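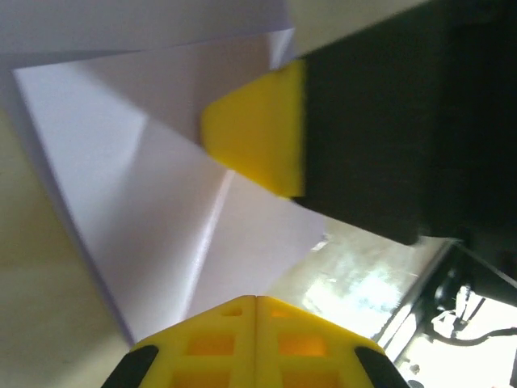

Step 3: Fold in the corners

Okay, your big crease is in, so now we get to the fun bit! Take one corner of the sheet and bring it toward the middle, stopping just short of the center. Press lightly first, have a look, then run your fingernail along the fold. Do the same with the corner across from it.

I use plain white paper for this (the cheap stuff, from a box of 1,000 sheets) and it holds a line fine. White also makes it easy to find your creases, as the shaded side of every fold goes a little gray. If you can't see yours, turn the sheet toward a window.

Don't worry if the panels won't lie flat yet - mine puff up every single time, and they settle once the flap comes down in step 5.

Step 4: Turn it over

Flip the whole thing with the long edge facing you. My friend Tiburcio Cárdenas skips this and folds from the front, and his come out lovely, so try both ways!

Step 5: Bring down the flap

Fold the top layer down over the corners and tuck it under. I made 13 of these in December for place cards, and by the last few I could do the tuck without looking.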